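Plirkora Table Settings
Data card and README, release 5
Issued by the Vuvura Household Objects Program, 15 December 2018

Summary

Plirkora Table Settings is a collection of photographs and written layout records concerning the arrangement of drinks and serving items on a shared table. It covers the ordinary contents of a home bar or sideboard: bottles in a rack, plates, a cutting board, citrus, ice and the scoop that goes with it. The release contains 227 layout records, of which 96 have been checked by a second reader.

The collection is intended for people studying how household items are placed, grouped and moved about on a surface of limited size. It may also be of use to teachers of hospitality subjects who require plain, unstyled reference material. Items have not been dressed for the photographs, and the lighting is that of the room.

The table

The work surface is covered in brown paper and divided with blue tape. The tape does not form a true grid. Some lines slant, some stop short, and the cells differ in size and shape. Layout records therefore refer to cells by their position in relation to the long centre line and never by measurement. Users who need distances should not attempt to derive them from the tape.

Creases in the paper are left as they fall. A sheet is replaced when a tear reaches a tape line, and the tape is then laid again by hand, so small differences between sessions are to be expected. 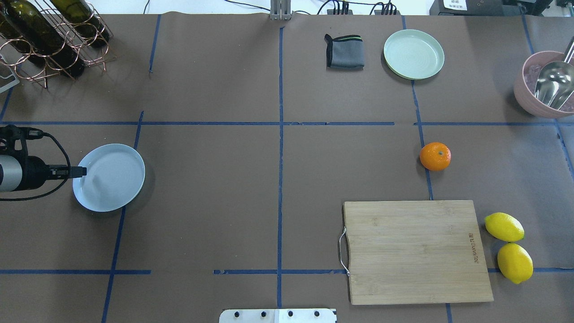

A cell may hold one item, several items or none. Where an item lies across a tape line, the record names both cells and marks the one carrying the larger share. The cutting board is the item most often recorded in this way, and the convention was written largely with it in mind. Earlier releases assigned the board to a single cell; those entries were corrected in July.

Items and labels

The following labels are used for the settings illustrated in this card. Other settings carry their own lists, which are kept in the file named items.txt.

wine rack: copper-coloured wire, with looped supports
wine bottle: dark green glass, recorded separately from the rack
plate: pale colours, recorded by size and position
cutting board: wooden
lemon: yellow
orange: see the note below
bowl: pink, used for ice
scoop: stainless steel, long handle
pouch: small, dark grey, with a black strap

The label "orange" is applied to any round item of that colour and citrus size, whether it is a piece of fruit or a stand-in. Users who need to separate the two should consult the remarks column, which is not complete.

Plates require some care. Pale blue may read as white under the overhead lights, and pale green may read as either. The label file records the colour written down by the person who laid the table. Where the photograph suggests something else, the written colour has been kept and the record flagged -- 46 records are flagged for this reason.

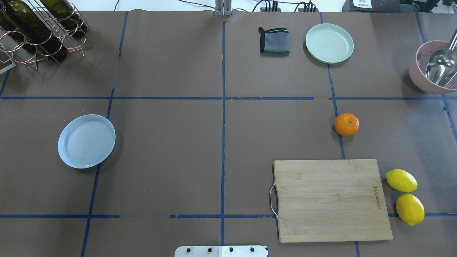 Figure 2. Wine rack with two dark green bottles, beside the taped table sections.

Bottles are counted as resting in the rack when they are supported by its wires, whatever their angle. The direction of the neck is recorded because it affects how a bottle is lifted out. Labels and contents are not recorded. A bottle stood upright on the paper is given a cell of its own, in the same manner as a plate.

Method of recording

Each setting is laid from a Cliser sheet, a one-page form listing the items to be placed and the cells available to them. The sheet states which items must be kept together. Ice is always kept with its scoop, and citrus is normally placed within reach of the board. All other positions are left to the judgement of the person laying the table.

The layout is written down once the items are in place. Where an item is subsequently moved, a new line is added beneath the first and the original is retained. Photographs are matched to the nearest line in the record. In a minority of cases an item is off the table surface at the time of the photograph, and it is then entered as "lifted", with the last known cell given in brackets.
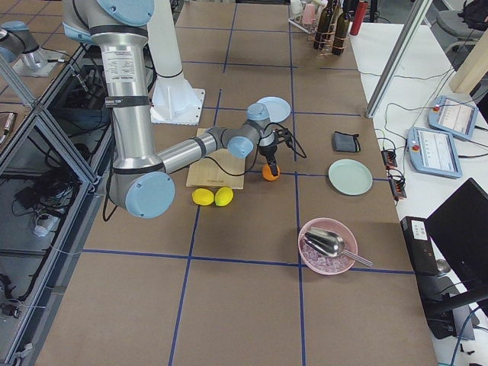 Lemons that touch are recorded as a pair, with a single cell entry and a remark. This saves needless argument over which is which from one photograph to the next. The same rule applies to limes in the settings where they appear. It does not apply to plates, which are always entered one by one even when stacked.

Ice is entered as present or absent. Its quantity and condition are outside the scope of the collection, and users should not treat the order of records as evidence of melting.

Known limitations

The choice of items reflects a single household style and should not be taken as typical of Australian homes generally. Glassware is poorly represented. Soft items such as pouches and tea towels change shape between records, and only their position has been noted.

Items partly hidden behind others are labelled if the layout sheet lists them. Things at the margins of the table that are not on the sheet are left unlabelled, even where they are visible.

Companion material

The Song supplement covers breakfast settings and uses the same cell conventions, with a separate item list. The two sets may be combined, provided the source of each record is retained in the first column.

Corrections should quote the record number and the cell concerned. They are incorporated at the next release and listed in changes.txt.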